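What Happens to Our Clothes? My Semester Project on Textile Waste in Tistdale
February 2021

I picked this topic because of my own closet, which is kind of embarrassing. When I moved out of my dorm in December I filled 3 trash bags with clothes I hadn't worn all year, and I had no idea where to take them. So I decided to find out what people in Tistdale do with the stuff they don't want anymore, and whether any of it ends up being worn again.

My first plan was to interview people outside the Stornell thrift store, but with the pandemic that was a no go. I made an online survey instead and posted it in two neighborhood groups. I got 74 answers, way more than I expected! I asked what people got rid of in the last year, where it went, and why they stopped wearing it. I left a box at the bottom for comments, and people really used it (one lady wrote me a whole page about her late husband's sweaters, and I loved it). 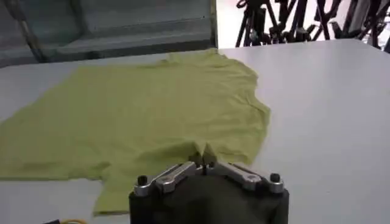
The biggest surprise for me was how much of the pile was plain cotton tees. I figured it would be party dresses and jeans that don't fit, but T-shirts came up again and again - race shirts, camp shirts, shirts from jobs people quit years ago. A lot of them aren't even worn out. Take a thin knit one in that loud lime yellow, all creased and spread out on a white table: would you buy it at Stornell? I probably wouldn't, and most of my survey people said bright colors are the last thing they'd pick up used. Only 11 of them had bought a used T-shirt in the past year.

I also emailed the Fivska recycling center with a list of questions. They told me they take cotton for wiping rags if it's clean and dry, but anything with a big rubbery print gets pulled out. I never knew that, and neither did almost 14 of the people I wrote back to afterward (a few gave answers I couldn't sort either way).

The part that went badly was the weighing. I wanted to weigh my family's old clothes by fabric type, but half the tags were cut out or too faded to read, so I dropped it. I'd also ask about age next time, because I can't tell if younger people shop used more or if it just seems that way to me.

My three bags are still in my mom's garage, by the way. The cotton is going to Fivska and the rest goes to the Workneh Street drop box once it opens back up.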